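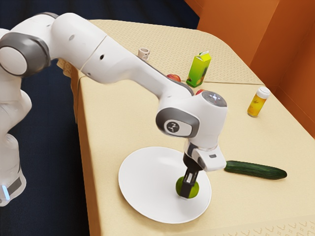
What should be set up first when a kitchen arm kit arrives: the software or the table?

The table. The software can be reinstalled in 15 minutes, while a table in the wrong spot means every saved position has to be taught again.

# Skirnmont Counter Kit: Kitchen Setup and Handling Tips

5 October 2026

These notes cover the Skirnmont Counter Kit, which is sold as a single arm, a two-finger hand, a controller box and a license for the Plestine planner. Our unit came from Ruangrit, the reseller, at a price of $3,354 before shipping. Most of the tips apply to any small arm used for sorting and plating produce.

## Before the first run

- Fix the table to the floor or to the wall. A table that shifts by the width of a pencil is enough to spoil a low grasp.
- Teach the table height at four corners. The setup screen accepts one reading, but then assumes the top is level.
- If the top is made of two sections, take a reading on each side of the joint. Sections are often slightly uneven, and a plate that straddles the joint will rock.
- Wipe the finger pads with plain dish soap and water. Do not use cooking spray or mineral oil anywhere near them.
- Run the whole job in the Plestine simulator before running it on the counter. The simulator ships with a basic table, a plate and a small set of groceries.

## Picking up round fruit

Limes, small apples and plums should be taken from straight above. A slanted approach pushes the fruit before both fingers are in contact, and it rolls.

1. Set the approach to vertical.
2. Lower the hand until the pads are level with the widest part of the fruit.
3. Close at the slow setting.
4. Set grip force to 18 on the kit's own scale. Firm limes tolerate more. Ripe plums need less, and the lowest usable value has to be found by trial.
5. Lift a short distance, pause, then move sideways.

When placing fruit on a plate, open the fingers only after the fruit touches the surface. The default release height is too generous, and fruit dropped onto a flat plate with a shallow rim will usually leave it. Change "release offset" to zero and leave it there.

Leave the wrist straight for this work. Rotating it does nothing useful with a sphere and slows the cycle.

## Long vegetables

A cucumber should be gripped across its width at the middle. Gripped near one end, it droops and turns between the pads. The planner chooses the middle by default, but it measures only the part it can see, so a cucumber lying half behind another item will be picked up off-center. Move the other item first.

Cucumbers lying right beside a plate cause a second problem. The open fingers need clearance on both sides, and the body of the hand is wider than the fingers. Allow a hand's width between the plate and anything long.

## Cartons, bottles and other upright items

- Put tall items toward the back. The forearm has to pass over or in front of them, and a low forearm will knock a carton placed in the middle of the work area.
- Grip a gable-top carton below the fold. The top crushes easily and gives a false contact signal.
- Clear amber bottles are read poorly by the depth sensor. A paper band around the bottle improves the result.
- Keep medicine off the work table during automatic runs. Pill bottles are a good test shape when empty. The kit has no way of knowing what is in one.

## Cleaning

The shell of the arm may be wiped with a damp cloth. The hand may not be rinsed. Crumbs and juice collect at the base of the fingers, and a dry toothbrush removes them. The pads come off with one screw each. Wash them after any run that handled cut fruit, and let them dry fully before refitting.

Patterned table tops are acceptable. Glossy ones are less so, and a matte mat is an inexpensive fix.

## What we logged

We ran 181 picks with the settings above, using mixed produce and packages. Round fruit was the most dependable group once the release offset was corrected. Cartons were next. Long vegetables failed most often, nearly always for the clearance reason given earlier. The planner froze twice in April under the older release and has not done so under the current one.

## The service plan

Zamville offers an annual calibration visit for this kit. The visit covers joint zeroing, finger alignment and a new table map. Finger alignment is the only item a careful owner cannot do with the supplied tools. Owners who run the arm daily should take the plan. For weekend use, buy the spare pad set and repeat the four-corner reading whenever the table has been moved.

Spare pads are sold in pairs. Order the soft grade for fruit; the hard grade is intended for boxes and marks the skin of ripe produce.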